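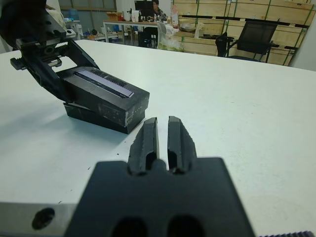

A Friday afternoon at the Nellau open day

I'd been meaning to go to one of these for years, and this May I finally got myself on the list. Nellau let people in from two o'clock, in groups of 16, and I was in the second group because I'd got off the bus a stop too early and had to walk back past the garden centre (good walk, terrible shoes).

Ilse De Graaf showed us round. She started us off with coffee and then took us straight through to the robots, which I was very happy about, as I'd been dreading a slideshow! The bit I'd come for was the two-armed table. One gripper had hold of a black box with a long silver and black strip along the top, and the other was out over the white tabletop with its fingers pointing forward. I'd expected cages and flashing lights, and what you get is a room people work in – somebody at a computer, water jug on the shelf, office chairs all over the place. The tabletop is covered in little scuffs and I liked it all the more for that.

Maarten Segers ran the demonstration. He has the arms do the same short job over and over, pick up, turn, put down, and every go gets saved. They were on 1,278 goes when we came in and he wants 2,884 before the summer break, so he's got a way to go. Someone asked if it got boring and he said the first 400 were the worst. After that you stop watching the arms and start watching the fingers.

He let three of us have a turn at steering. I was dreadful. You'd think closing two fingers on a box would be easy, but I kept coming in crooked and then overcorrecting, and the woman after me did it first time, so I can't blame the kit. It's quieter than you'd think, too. I could hear the kettle in the next room.

After that we had a quick look at Prestutis, their planning software, which I didn't follow at all, and then a talk from a man at Bakker about what they'd want from arms like these in a packing hall. Mostly they want them to cope with boxes that turn up at an angle. I felt very seen after my go at the controls.

If you're thinking of going, book early, wear flat shoes and ask for Maarten's table. The sandwiches had gone by four. I'm told Zuvadness are doing a similar day in the autumn and I've already put my name down – will report back on the catering.

We use cookies to make this site work and to see which pages are read. Accept all | Manage settings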